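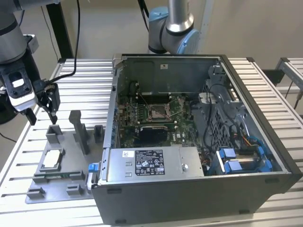 Side panel off, and the gripper over the grey tray

I finally got to see Clakano at the late session last week, and I've been boring everyone at work with it ever since. If you missed it in March (I did, I had the flu), it's a low-budget sci-fi comedy about a mining colony on a moon called Pestlow, where the 400 people living there find out the company that sent them went broke years ago and kept mailing out the newsletter anyway.

That's a great setup! And for the first hour it really runs with it. The colonists hold an election, then another one because they didn't like the first, and there's a musical number in an airlock that had me crying. The sets wobble a bit and I loved every one of them. You can tell the money went on the costumes, especially those enormous padded collars.

Then the rescue ship turns up -- the Grabowska, crewed by 2 very tired accountants -- and it turns into a different film. Slower, sadder, a lot of people staring out of windows. I didn't hate it, but the woman beside me was asleep by the time they got to the audit, and I can't say I blamed her. 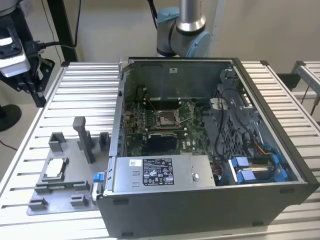
Dell board with the CPU socket open

What saved the last stretch for me was the music. It's all wheezy organ and what sounds like someone hitting a filing cabinet, and I've had the main theme in my head for days. I'd buy the soundtrack tomorrow if there was one.

How does it stack up against Skutow, from the same director? I'd say funnier but messier. Skutow had that perfect grim little ending in the car park, and Clakano sort of has three endings and picks the wrong one to finish on. My favourite was the second, with the newsletter.

Still, it's well worth a night out if your local is showing it. Ours seats 475 and was maybe a third full, so bring some mates along, and stay through the credits for the last election result.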